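Sorting and Cleaning Small Toys on a Cloth

Bromdale play notes, sheet 15

The method below suits a mixed box of blocks, soft toys and play dishes. It needs a flat table, a plain white cloth large enough to cover it, and a shallow dish for the small pieces. Allow 22 minutes for an average box.
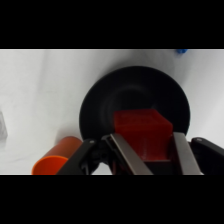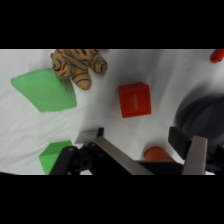

Preparing the surface

Spread the cloth over the table and pull it out from the corners. Light creases do no harm. Deep folds should be flattened, as small pieces roll into them and get wrapped up when the cloth is lifted. A white cloth shows crumbs and loose fibres better than a patterned one. Wash it at the setting given on its label before using it again.

Laying out

1. Empty the box slowly from a low height.
2. Spread the toys until none lies on top of another.
3. Set the dish down where it can be reached from both sides of the table. A dark dish with a raised rim is preferred.
4. Move soft toys to the far edge. They are handled last.

Sorting

Work by material first and colour second. Hard plastic, foam and fabric are cleaned in different ways, so a colour sort done at the start has to be repeated.

Put hard plastic cubes in the dish, one layer deep. Foam blocks stay on the cloth with a gap between them. Anything with a battery compartment goes back in the box for separate treatment.

Cleaning

Hard plastic: wipe each face with a cloth wrung out in warm water and a little washing-up liquid. Dirt collects under raised rims and in moulded lettering; use a soft toothbrush there. Rinse and dry.

Foam: wipe with a damp cloth only. Do not soak. Press the block between two dry towels and stand it on its narrowest side until dry. Replace any block that sheds crumbs when rubbed with a thumb.

Plush: check the seams at the legs and neck, then brush along the pile. Follow the sewn-in label for washing. If the label is missing, clean the surface by hand with a damp cloth.

Putting away

Return the foam first, then the hard pieces, with plush on top. The lid must close without pressing on the contents. If it does not, split the set between 2 boxes and mark both with the sheet number.

Shake the cloth outdoors. For storage of wheeled toys, see sheet 21.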